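Keeping paperbacks alive: quick tips

Been meaning to type these up since December. Mostly for people with a pile of novels by the bed and no real shelf.

Spines first. New fat paperback, don't crack it open in the middle. Lay it spine down, press a few pages flat from the front, a few from the back, keep going till you meet up. Takes 2 minutes.

Shelves — upright, snug, not jammed. You should be able to pull one out by the sides. Never by the top of the spine, thats how they tear.

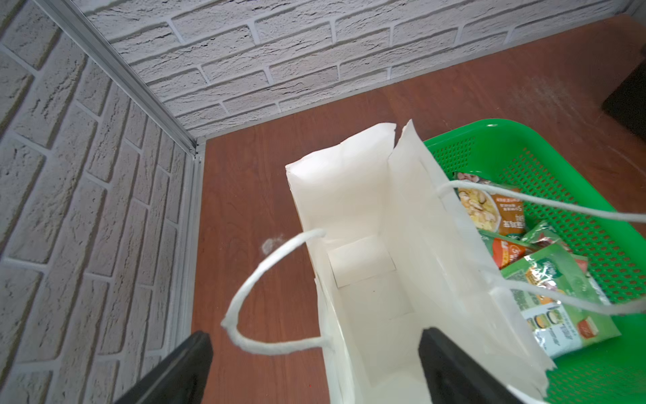 Musty smell: box with a lid, open dish of baking soda, book standing up with the pages fanned. Leave it up to 2 weeks. Don't sprinkle the stuff on the pages, you'll be shaking it out forever.

Sticker gunk on glossy covers. Hair dryer on low, peel slow, then a dab of lighter fluid on a cotton ball. Window open. Test a corner first. Matte covers, just leave the sticker.

Wet pages: paper towel every ten pages or so, swap when damp, fan nearby but not blowing right at it. Very wet, freezer bag and freeze it until you have time to deal.

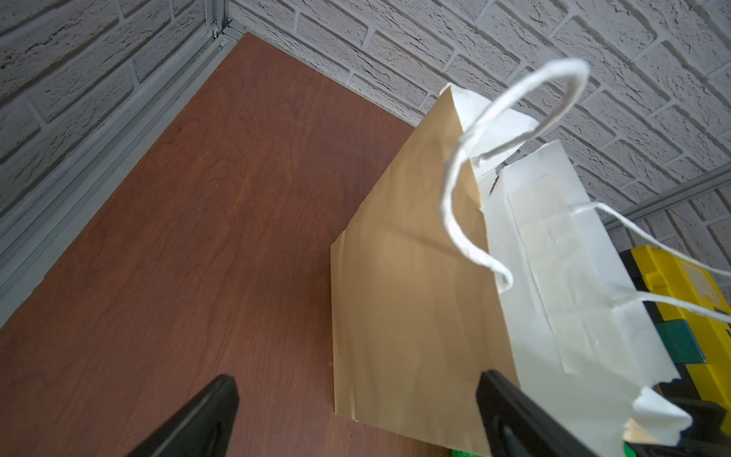
Bookmarks. Receipts are fine for a week, but the ink can rub off. No paper clips, they rust. Henok Moges told me he uses strips cut from old calenders and I've copied him, good weight.

Lending — write it down. Name, title, month. I had 153 books on my list last count and 117 on the shelf. Still waiting on my Tivamitz mysteries, all of them.

Next time: fixing a loose page with PVA glue and a knitting needle.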